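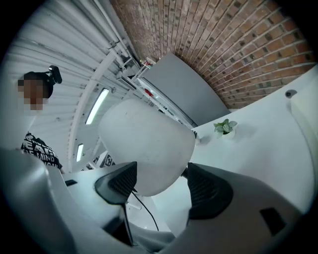

4.2 Collecting grasps by hand

We began the Camirero study with a plain worry, and it stayed with us through most of the work. A policy that learns to grasp from people is only as good as the moments those people leave behind, and the most telling moments are very short. The fingers close, the object gives a little or doesn't, and the person has already made up their mind about how hard to squeeze. We wanted those moments in quantity, and we wanted them from an ordinary workplace with its clutter, its plants and its odd lighting, so we carried the hand-held grippers out of the lab and into the shared workspace at Skerneck.

Each session followed the same loose outline. The person holding the gripper was given a short list of things to reach for, told to take them in any order, and otherwise left in peace. We had tried a stricter script in our pilot, with a fixed order and a fixed pace, and the motions came out stiff - people moved the way they thought a robot ought to move. Once we let go of the script, the approach paths became more varied, and we were happy to pay for that with a little extra sorting afterward. In the end we kept 3,000 grasps, each one trimmed to begin shortly before the fingers started to close.

Figure 3. View from the hand-held gripper during collection at Skerneck, with the fingers apart and the white table beyond them. 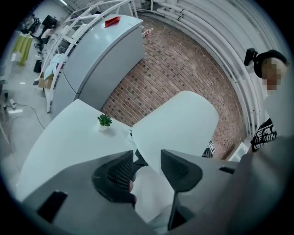
The trimming deserves a few more words, as it took us far longer than we had planned. Our first rule cut every clip at the point where the gap between the fingers stopped changing. That worked nicely for firm objects and rather badly for soft ones, where the gap goes on shrinking long after any sensible person would call the object held. We now use the Sastorix contact score, which compares the finger pads across neighboring moments and looks for the point where they begin to bend. It still misses now and then, mostly on very light objects, and we checked those clips by eye.

Wide views bring a trouble of their own. Straight edges bow near the rim, and an early version of the policy leaned on those curves as a sort of landmark, so that it did well in the room it knew and poorly in the next one. We tried flattening the images first, but this threw away much of the outer view, and the outer view is where the next object usually turns up. We settled on random rotation and cropping during training, with the fingers always kept in view.

With these changes in place, the policy completed 75 of the test grasps in the familiar room, against 40 for the version trained on scripted motion. Both were given the same objects and the same starting positions. We are fond of this result, but we would ask the reader to hold it gently: the collection covers 2 rooms, and we can't yet say how much of the gain comes from the looser sessions and how much from the better trimming. A study that pulls the two apart is planned for October.

Last updated: August 11, 2018

Camirero Project | Contact | Copyright and reuse | Back to top

Related items
Tatlı: a small set of soft objects for grasp testing
Sastorix contact score: notes on method and known misses
Scripted and unscripted motion in hand-held collection: pilot report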